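FOR IMMEDIATE RELEASE
Wed 30 April

Pleserix opens Putach, its teach-by-remote tool for robot arms, to outside labs

Simulated tabletop tasks, recorded by hand controller. First 64 seats free through the summer.

Clalirside – Pleserix today opened Putach to outside users. Putach lets a person steer a robot arm from a desk, do a job with it a few times, and hand the recordings over for training. No code to write. The arm can be a real one in the next room or a simulated one on screen, same controller either way.

The release comes with Wiriya, a set of 1473 recorded demonstrations, all made in simulation by people at the Pleserix office. Picking up, putting down, pushing, turning things over. Every recording keeps the operator's hand motion, the position of the arm and the view from close to the gripper, saved together on one clock.

"We wanted people who know the job to be the ones showing it," said Lorraine Faulkner, head of product at Pleserix. "A packer, a lab tech. Give them the controller and a short warmup and let them get on with it."

Operators work mostly from the close view. It shows the gripper housing and the black finger linkages next to whatever is on the wooden surface, including small pieces like the blue one just past the fingers.

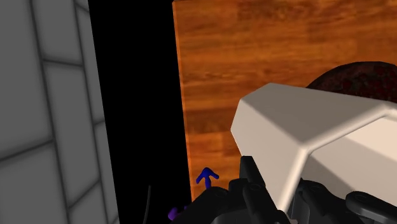
What is in the release

– Putach desktop app, with hand controller support and keyboard fallback
– Wiriya demonstrations, with failed tries kept in and marked as failed
– Two starter rooms for the simulator, plus an editor for making your own
– Replay tool: step through a recording, trim it, drop it or send it on

Keeping the failed tries was argued over for most of the spring. "I was against it, I'll admit," said Yee-man Chou, who runs data collection. "Then we started using them to check the new operators work and I stopped arguing. They stay in."

Putach was tried out by 82 operators before release, most of whom had never moved a robot arm. Their main complaint was wrist turns, which felt too quick. Wrist speed is now a slider and starts low.

Availability

Sign-up is open now on the Pleserix site. Seats go out in order of request. Real-arm support is limited to 2 arm models at launch, list on the download page. Paid plans and prices to folow later.

Press contact: Đức Lương, Pleserix press desk. Demo sessions by remote can be booked through the same desk, please give a days notice.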